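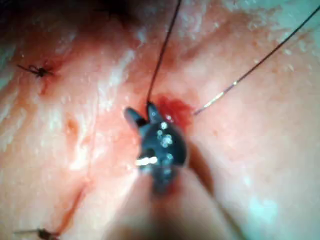
Instrument tip and suture against pink tissue.

From: Aisyah Lau
To: indexers list
Subject: Re: Double-posting in a surgery handbook
September 2022

Gunther Schmieder wrote:

> I have taken on the index for a general surgery handbook from
> Nasution Press. It runs to 800 pages and I have not done a medical
> book this long before. The author uses "suture" and "stitch" for
> the same thing, sometimes in one paragraph. Do I double-post
> everything or use a cross-reference? I also have eponyms on nearly
> every page, and the style sheet says nothing about them. My
> software is Zirov, if that matters.
>
> Gunther

Gunther,

I would not double-post "suture." In a book that size you will end up with a long block of subheadings under it, and repeating the block under "stitch" takes up lines you will want later. Put everything under "sutures" and add "stitches. See sutures." Readers of a surgery handbook will look under the technical word first anyway.

For short entries I go the other way. If a term has only one or two locators, I give the page numbers in both places. A cross-reference that sends you to a single page number is annoying, and it takes the same one line. My own cutoff is 3 locators. Other people on the list draw the line higher.

Eponyms are harder. Ask the editor before you start. The last Nasution book I did, back in June, wanted the descriptive name as the main entry and the eponym as a See reference. They told me this after I had done it the other way around – it cost me some 10 hours to fix. The possessive is a separate question. I drop the apostrophe-s unless the text keeps it, and then I follow the text even where it looks old-fashioned to me. If the text is inconsistent, pick one and tell the editor which.

Instruments should go under their own names, with a general entry for "instruments" that has See also references out to the main groups. Don't list every clamp under the general entry. I did that once and it filled more than a column.

On Zirov: it sorts Greek letters at the end by default. You need to set the sort field by hand for alpha, beta and so on, or make a group of them and change it in one pass. Check the prefixes too, since numbers at the start of a chemical name will throw things off in the same way.

Did they give you a line limit? You didn't mention one, and for a handbook there usually is one. Get it in writing along with the eponym answer. I leave the last 100 lines free until the final chapters are in, as they tend to be the densest.

I can send you my list of See references for surgical terms if you want it. It is a plain text file and needs cleaning up, but it should import.

Aisyah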